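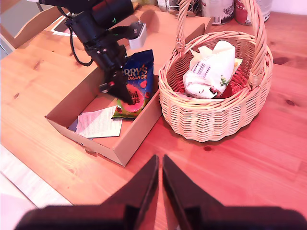 Driketti Hampers, packing room
Table and packing check, with comments
Period covered: May
Inspected: before the morning run

Marks used: OK, Attend, Fail. "Sort of" has been withdrawn as a mark after last time.

1. TABLE

1.1 Stands level, no rock when leaned on
OK. The folded beer mat under the back leg has been replaced with a proper foot. The beer mat has been moved to the other table.

1.2 Top free of splinters
Attend. Pine is soft and ours has had a hard life. Run a palm along the long edge, slowly, and you will find the place. Sand before the end of the month.

1.3 Knots sound, none lifting
OK. All present. One was reported as a stain and scrubbed for most of an afternoon.

1.4 Top wiped down before food packs come out
OK. Signed for on 7 mornings out of 8. On the eighth the pen had gone missing, which is a separate heading (see 5.2).

2. BOXES

2.1 Cardboard dry, no soft corners
OK. The Bisgaard trays are still the best we have had. The cheaper ones we tried over the winter had the stiffness of a damp biscuit.

2.2 Flaps folded right back while filling
OK. A flap left half up catches sleeves and, on one occasion, a necklace.

2.3 Contents slip in every box
Attend. In the box, yes. In the box and matching what is in the box, less often. Please read the slip. It is short and the print is small but it was put there with a purpose.

2.4 Chocolate bags laid so the name can be read
Attend. The Terry's bags tend to end up slumped against the side. Customers open the flaps and should see what they paid for.

2.5 No box filled above the fold line
OK.

3. BASKETS

3.1 Handle firm at both sides
OK, after two were sent back to Zurevholm. Test by lifting with the basket loaded, over the table, with a hand underneath. The hand underneath was added to this form in the spring.

3.2 No broken ends of wicker poking inwards
Attend. They go through paper wrapping without effort and through fingers with only a little more. Snip flush, do not bend back.

3.3 Lining covers the base
OK. The red is holding up well and hides nothing, so crumbs from the previous filling should be shaken out before anybody else finds them.

3.4 Barcode label facing up and not creased
Attend. The scanner will not read round a corner. Holding the label closer and sighing has been tried.

4. STOCK AND SHELVES

4.1 Heaviest cartons on the bottom shelf
Fail. Moved during the inspection. Back on the top shelf by lunch.

4.2 Tape and slips in reach
OK. Stock book says 1,000 slips, the drawer says 833. Whichever is right, there are enough.

4.3 Stestetti tape guns, blade guards fitted
Fail. One guard missing. The gun has been taken out of use and put in my desk, where I have already caught myself on it.

5. GENERAL

5.1 Walkway clear to the door
OK, more than can be said for the door, which sticks.

5.2 Pen attached to clipboard
Fail. String present.

Recheck 3.2, 4.1 and 4.3 before the next delivery.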